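The subscription that ate the kettle

My kettle wants me to join something. It came with a leaflet, the leaflet had a code, and the code led to a page where a firm called Orkura offered me Kettle Care for the price of a sandwich a month. Descaling sachets would arrive by post. A person would be on the phone if I had worries.

I have owned kettles for 37 years and have had very few worries.

Still, I signed up, and then I kept going. For 30 days I said yes to every plan, club and membership that anything in my house tried to sell me. By the end I had 11 of them. Added up over a year they came to £663, and that is on top of the broadband, the phone and the television, which I had stopped thinking of as subscriptions at all.

The people who sell these things have a neat case. You pay a little and often, you never face a big bill, and somebody else does the remembering. Pratance, which sends out water filters and vacuum bags, calls this "ownership without the effort". I asked what the effort had been. A spokeswoman told me that customers find it stressful to remember filters. I asked how many customers had said so and was promised a figure, which I am still waiting for.

Fadwa Shehata spent years setting prices for household goods firms before she left to teach. She is less misty about it. "A filter costs pennies to make and people put off buying the next one," she told me. "The plan is there to stop them putting it off. Most homes don't need a new one as often as it turns up."

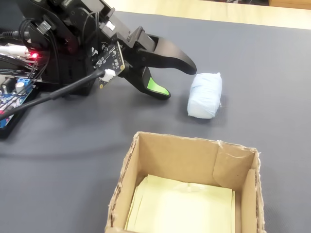 I had wondered about that. By the end of the month I had a drawer of spare filters and had fitted one. The descaling sachets were piling up too, and I live in a soft water area, a fact Orkura could have worked out from my postcode.

Some of the plans were fine. Cassim sharpens kitchen knives by post, and mine came back very sharp. I might have kept it if I cooked more. Jeltero, on the other hand, wanted a monthly fee to tell me when my washing machine had finished, something the machine already does by beeping until I go and see to it.

Then came the leaving. Joining had taken a minute or so each time. To get out of Pratance I had to ring between ten and four, sit through an offer of three months at half price, turn it down, and turn it down again when it became six. Jeltero let me "pause" but hid the word "cancel" at the foot of a page about data. Orkura asked me to rate my sadness.

Shehata says the awkward exit is where much of the money is. People who have stopped using a thing go on paying for it, some of them for years – and they cost the firm next to nothing to serve.

I am down to one plan now, and it's the kettle. I rang to cancel it in July and they said it would take a full billing period to go through.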